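Condex wire-mesh cutlery caddy, gray

Reviewed by Jade Paquette

The Condex is an open caddy for flatware, made to be carried from the drawer or dishwasher to the table. I bought mine in July to replace a molded Friesen tray that had cracked along one wall. The listing gives the weight as 568 grams. My kitchen scale read 535.

Construction

The body is a rectangle of fine wire mesh with a central handle and divided compartments. The handle showed no play after six weeks of daily use. Welds at the corners are even. One cut wire end stood slightly proud on the underside and came off with two strokes of a needle file.

Loading

Standard table knives, forks and spoons stand upright without tipping the caddy. Teaspoons drop low enough to be awkward to grip. Loading one side first shifts the balance noticeably when lifting, so I alternate. Patterned handles, such as the blue-and-white ones on my everyday set, are easiest to sort with the heads up. Knives go in blade down.

Cleaning

The mesh drains well. Crumbs lodge where the dividers meet the floor and need a stiff brush. I found no rust at the joints. A cloth snags on the rim, so air drying is the better method.
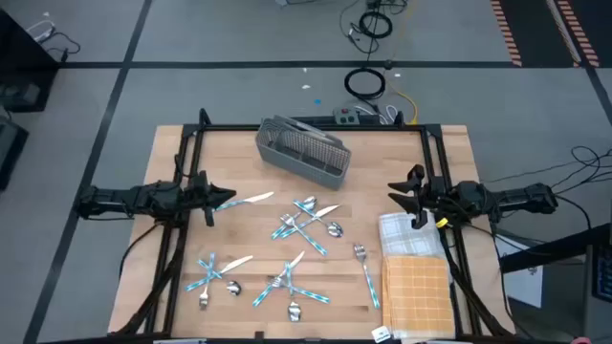
Verdict

Four out of five. The build is sound and the footprint suits a small table. I deducted one point for the unfinished wire end and the depth of the compartments. Buyers with mostly short flatware should look at the shallower Bokthorpe.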